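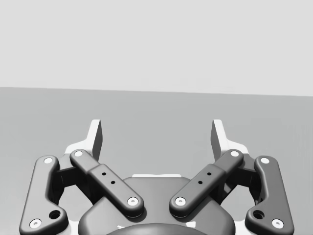

3.2 Gathering the simulated examples

All of the training examples in this paper were gathered in simulation, and we would like to spend some time on how, as this turned out to be the most enjoyable part of the work and the part where small choices mattered most. Each example is a short run of the Bundholm task set, stored as a stream of wrist views together with the joint angles, the finger opening and the command sent at each step. A full run lasts 200 steps. We gathered 3,000 runs in total, of which 1,000 were steered by a person and the rest by a scripted planner.

Every run opens with what we call a bare view, as in Figure 1. The fingers are apart, nothing has been placed on the grey tabletop, and the wall behind it is plain.

Figure 1. Bare view from behind the gripper, looking between the two fingertips towards the far edge of the table.

We first kept the bare view only as a check on the renderer, and our early loading code threw it away. Meriem Berrada then tried leaving it in, and the effect on the learned policy was lovely to see. With nothing to look at but its own links and fingertips, the network gets a clean reading of how the hand appears at a known opening. Policies trained with the bare view closed on thin objects with far fewer false starts, and they did so across every object family in the set. We now store it for every run and mark it with its own flag, so that others can drop it if they wish.

The position of the camera deserves a word too. It sits behind and slightly above the hand, so the links take up a good share of the lower part of each picture. This looks wasteful at first glance, and one of us argued for moving it (Fitzgerald Alcantara, who has since changed his mind). We tried two higher mounts in January. Both gave a wider look at the table, but the fingertips became small and the moment of contact was hard to pick out, even for a person. The lower mount won easily.

People steered their runs through Lokatel, our browser tool, which shows the wrist view and nothing else. We held back the side view on purpose: a person who can see the whole room will make moves that the network, with its single camera, has no way of explaining. Runs took longer this way, and the first few from each person were clumsy, but the paths that came out were slow near contact and quick elsewhere - just the pattern we had hoped the network would pick up.

We left the surfaces plain throughout this stage. Colour and texture changes are added later, when the stored runs are rendered again, and Section 3.3 gives the ranges. Keeping the two steps apart means that one steered run can be reused under many looks at no cost to the person who made it. We made 48 such looks for the Stustholm split and used them for all the results in Section 4.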